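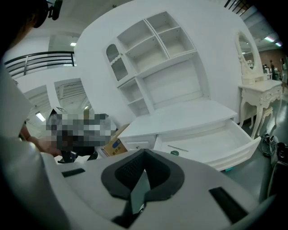 Viktória Oláh keeps telling me a desk with shelves built on top is a mistake in a kid's room, that the top half fills up with junk in a month and you can never move the thing again once it's loaded. Her advice is to get a plain table and hang a shelf over it.

OK, so that's one vote against! But I'm pretty smitten with the white one at Rerlow, the fancy glossy kind with the open cubbies up top and the little glass door with the arch, and I want to hear from people who have lived with one before I talk myself in or out of it.

It's for my daughter, who is nine and would sleep in a dollhouse if we let her. She'd also take the vanity with the oval mirror and the little stool in a heartbeat, but we only have room for one big piece and she does need somewhere to do homework. The desk is $605 and delivery to Prokmont is extra (they wouldn't give me a number over the phone, grr).

Things I'm stuck on:

The drawer under the desktop is nice and wide. Does a drawer like that get in the way of your knees? She's tall for her age and growing like a weed.

The shelves have those little peg holes in the sides. Can I really move them, or do they end up at the one height that works and stay there forever?

And how do you keep glossy white furniture clean around a kid who paints?

Thanks in advance, I've been going around in circles on this since Christmas.

Posted 2/18/20 by marzipan_mom

pegboard_pete

Take a kitchen chair to the store. I'm serious, I did this. Or at least measure the seat of the chair she'll be using and bring a tape measure with you. What you want is the gap from the floor to the underside of the drawer, not to the desktop, and the store tag never lists that one. Ours was a Similley desk with the same sort of wide drawer and my son's knees hit it by sixth grade. We ended up taking the drawer out and he just used it that way. Looked a little sad but it worked fine.

Peg holes: on mine you could move the shelves, yes. Make sure there's a bag of spare pegs before the delivery guys leave. And have them screw the top to the wall if it comes with a bracket, or buy a strap kit. A tall thing full of books and a kid who climbs is no joke.

Wanda in the blue house

Oh I love these!! We bought a white set for my girls years ago, desk and bed and a dresser, $2629 for the lot and I about fainted at the register, but the desk is still going and now my granddaughter uses it. So don't let your friend scare you off. Yes, the cubbies fill up with junk. So does every shelf I own.

For paint, get one of those clear desk mats, the biggest you can find, and make a rule that nothing with a lid gets opened unless the mat is down. I wipe the white parts with a damp cloth and a drop of dish soap and dry them right away. Please don't use the magic sponge things on a shiny finish, I dulled a big patch on the dresser that way and I still see it every time I walk in. The curly trim is what collects dust, and an old soft paintbrush gets into it better than a rag.

The glass door is where my girls kept the breakable stuff, and it did keep the cat off it (mostly).

Yeoh fan

what size is the room? I'd tape it out on the floor first with the drawer pulled all the way out and the chair behind it. we skipped that and the closet door only opens halfway now. also ask Rerlow if the top comes off the bottom, our stairs are 32 inches wide and it mattered a lot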